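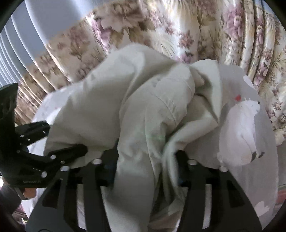 Why Do Clothes Wrinkle?

Take a pair of beige pants, or a jacket, or anything else made of plain cloth. Lay it flat and it behaves. Pick it up by the middle and it turns into a mountain range, with ridges, valleys and one mysterious loop that doesn't seem to belong to any arm or leg.

Your grown-up calls this "a mess." A scientist would call it bending. You may try using the scientist's word at home, but I can't promise it will help.

What cloth is made of

Most cloth is made of threads, and each thread is made of lots of thinner hairs called fibers, twisted together. In woven cloth, the threads go over and under each other, like a basket that you can wear. The threads can slide a tiny bit, so cloth bends easily. Cardboard has no such talent, and cardboard pants have never caught on.

Why it folds where it does

Gravity pulls every bit of the cloth down. The part you're holding can't go, so the rest hangs from it in folds. Some folds roll up into fat tubes. Others twist like a wrung-out towel.

Look for a seam, where two pieces are sewn together. There are extra layers there, and a line of stitches holding them tight. A curved seam often puckers, meaning the cloth beside it bunches up into little ripples. Ironing helps for a while. The seam is patient.

Why wrinkles stay

A cotton fiber is full of long, skinny molecules that hang on to their neighbors. When the fiber gets damp or warm, they loosen their grip. If your shirt is in a ball at that moment, they grab hold again in ball position. Then the shirt remembers being a ball all day, including during the class photo.

An iron uses the same trick on purpose. Heat and steam loosen things up, the flat plate presses the cloth smooth, and the fibers cool down in their new, respectable shape.

Try it yourself

You need 2 old cotton handkerchiefs and a little water.

1. Dampen both of them.
2. Spread one flat on a towel.
3. Squash the other into the tightest ball you can manage.
4. Leave them until they're completely dry. The ball will take much longer, so go and do something else.
5. Open up the ball and compare.

Now you know what happens to the sweatshirt under your bed. Whether you tell anyone is up to you.

Written by Sawsan Chidiac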